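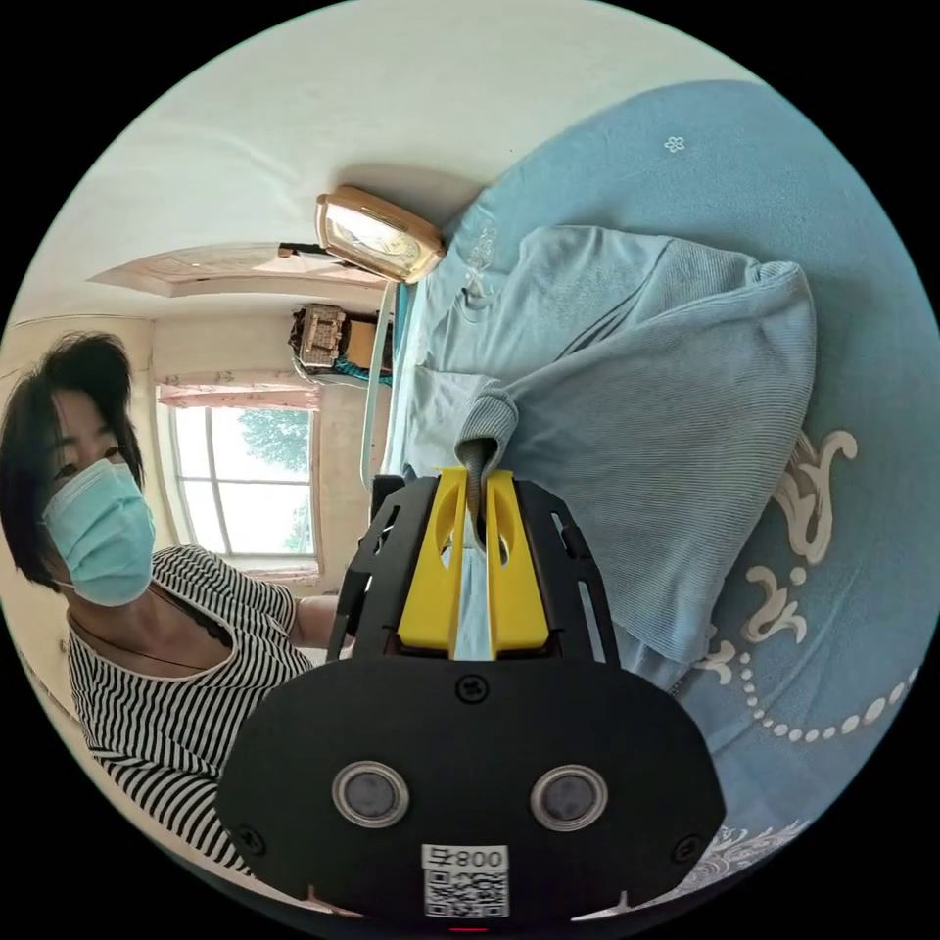
Times tables timer trial, second go

Thursday, Brokcombe
Tomás Lynch

Started late, room booked by the chess lot until quarter past. Year 5 group first, then Year 6. Same sheet as before (100 questions, mixed tables, no 1s or 10s) but run on Hamis this time and not on paper.

Timer set to 60 seconds a block. Should have been off for the first block. Forgot. So the first block is no use as a baseline, have crossed it out in the log – please don't put it back in.

What changed since last week
- countdown bar now at the bottom of the screen, not next to the question
- wrong answers no longer flash red, just a small grey tick box that stays empty
- sevens and eights turned up, they were hardly coming round at all
- Enter key works. Finally.

Year 5: quicker than on paper for most, but a lot more typing slips. 56 going in as 65, that sort of thing. On paper they'd cross it out and carry on, on Hamis it's gone as soon as they press Enter. Need to decide if a swapped digit counts as wrong. I say mark it separately. Pitkänen says wrong is wrong, and she may have a point for the sevens, where I can't tell a slip from a guess.

Year 6: moaned about the bar. Two of them covered it with a strip of paper and did better than the ones who didn't. Can't read much into that, they are both strong anyway. Worth trying properly with the bar hidden for half the group and swap over. 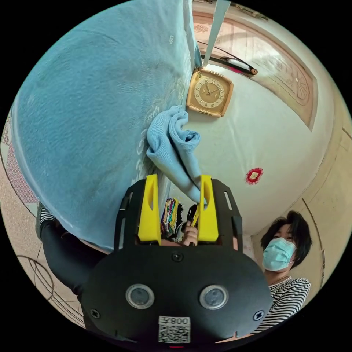
Light blue cloth bunched against the sheet with the lacy white edge.

Question bank
Hamis says 2,481 items loaded. Some are duplicates, 6x7 is in there at least three times with differnt spacing. Greta (the sorting script, for anyone new) is meant to catch those and doesn't when there is a space before the x. Fixed by hand for the tables sets only. The division ones are still a mess, don't use them with kids yet.

Also the word problems. "Share 24 apples between 5 friends" is sitting in the no-remainders set. Pulled it. There will be more like that, someone needs to sit down with a cup of tea and read the lot.

Export is still broken if you close the window before the green message. Lost one child's second block that way. My fault, not the software's. Wrote down the score from memory then rubbed it out again, better to have a gap.

Talked to the Year 5s after. They like seeing their own last score and don't want to see anyone else's. One asked for the questions to be read out loud – would help the two who are slow readers, but then the timer isn't fair. Maybe read-aloud with no timer at all as a seperate mode?

To do
- timer OFF in block one, put it on the setup card in big letters
- swapped digits in their own column, Pitkänen to argue if she wants
- bar hidden / bar shown, Year 6, swap halfway
- Greta: strip spaces before comparing
- new headphones, the left side has gone on the grey pair
- print 100-question sheets anyway in case the wifi drops again

Next session same room, check the chess booking first.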